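Guðlaug Þórarinsdóttir has spent most of her working life on surface finishes for wood that touches food, and she dislikes the phrase "food safe." In her view it describes a legal status and says very little about how a board will behave after a winter of daily washing. We spoke by phone on 2026-06-01, and the conversation kept close to that subject: what oils do in end grain and edge grain, why boards cup, and when a finish should be stripped.

She began with drying oils. Linseed, tung and walnut oil cure by taking up oxygen and forming a film. Mineral oil does none of this. It sits in the pores until it migrates out or is washed away.

"People treat the two as interchangeable because both come in a bottle and both darken the wood," she said. "One is a coating that happens to start as a liquid. The other stays a liquid. If you put the first over the second, the cure is poor and the surface stays tacky."

Her test pieces at Dernside, where she ran the finishing bench for 14 years, were cut from the same few planks and conditioned to equal moisture content before oiling. Half were flooded on one face only. Those were the ones that moved. A board sealed on the top and left bare underneath takes up moisture from the counter side, and the lower fibers swell while the upper ones hold still. The edges then lift.

She recommends treating all six faces, with the end grain done first and done twice. End grain draws in far more liquid than the faces, and a board that looks saturated on top may still be dry at the ends, where checking usually starts.

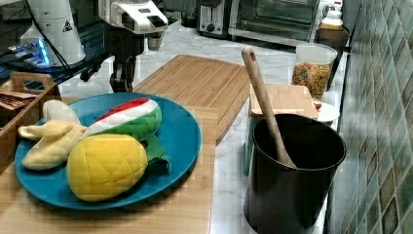
Effie Baxter takes a different line on the ends. Her position, sent in writing after she had read a draft of these remarks, is that wax alone is enough for end grain on any board under an inch thick, and that flooding the ends with oil only delays the wax from bonding. She also holds that bamboo should be left out of any general rule, as it is a grass laid up in glued strips and the adhesive lines govern how water travels through it.

Þórarinsdóttir accepts the second point and rejects the first. The glue lines in bamboo do slow sideways movement of water, she said, and they also fail in their own way, opening at the joint when a board is left standing in a sink. On wax, she was brief.

"Wax over dry end grain comes off with hot water. I have watched it float."

The Wasivis trial is the one she returns to most often. It ran from October through the following spring and compared four schedules on hard maple: no finish, mineral oil once, mineral oil monthly, and polymerized tung oil in thin coats. Each board was washed by hand, stood on edge and weighed the next morning. Of the 83 boards that entered, 62 were still flat enough to use at the end. She counted a board as flat if it did not rock under finger pressure at any corner. Most of the losses came from the unfinished group and from the group oiled once, and she was surprised by how little separated those two.

"A single coat of mineral oil is gone in weeks," she said. "After that you own an unfinished board and believe you own a finished one."
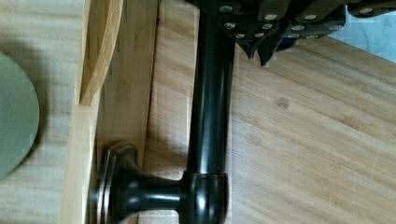
The tung group did best for flatness and worst for repair. Once a cured film is scored through, water gets under it at the cut, and spot treatment leaves a visible ring. The whole face has to be scraped back. Mineral oil boards can be refreshed in an evening with no preparation beyond a clean, dry surface.

For stripping she prefers a card scraper to sandpaper. Sanding dust packs into the pores and takes stain from the next batch of onions. She draws the scraper at a low angle, works with the grain and stops when the shavings change from waxy to crisp. Her own scrapers come from Buckley and are filed and burnished again before each board.

Drying was the last topic. She stands boards on a long edge with air on both faces and keeps them away from radiators. Edomberg, where she now consults two days a week, sells a slotted rack for the purpose. She does not use it at home.

"The wall works," she said. "Turn the board the other way up tomorrow."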